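Drorkix Home Charger, four months in

Bought the Drorkix back in October, right after the new car came. Paid $860 for the unit, then the electrician wanted another $1,123 for the run from the panel. Long run, garage is detached. Yours might be a lot less.

Looks fine. Gray box, fat cable, a light ring that's way too bright at night. Cable is stiff when it's cold out, you end up wrestling it. The holster is good though. Plug clicks in, stays put.

Charging itself, no complaints. Plug in at dinner, full by breakfast. I've put 1,546 kWh through it so far according to the app and it's tripped once, during a storm. Reset itself before I got my shoes on.
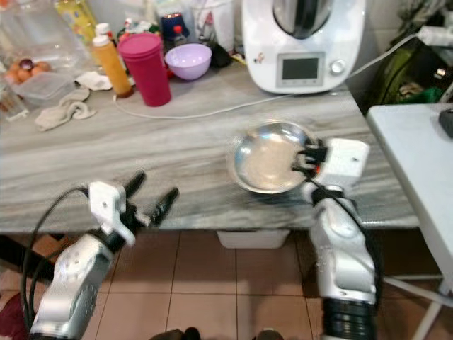
Does it work with a car from any maker?

Most of them. It has the standard plug plus an adapter in the box, and I've used it on my sedan and on my neighbor Kanini Barasa's little hatchback with no fuss either way.

Now the app. Ugh. Slow to open, logs me out every couple weeks, and the schedule screen is buried three menus deep. Set it for 11 pm once and it started at 11 am. My mistake maybe, the toggle is tiny. Since the last update its better but still not great. You can skip the app and just plug in, wich is what my wife does.

Support was decent. Wrote to them about the log out thing, got a reply the next morning from a guy named Cyrill Berchtold who knew what he was talking about. Didn't fix it. Nice email.

Also looked at the Flallix. Cheaper, shorter cable, no holster, and the warranty is one year against three. The Thaler is supposed to be the fancy one but at $2,000 before install, no thanks.

Would I get it again? Yeah, probably. Wait for a sale if you can. And put tape over that light ring.

4 out of 5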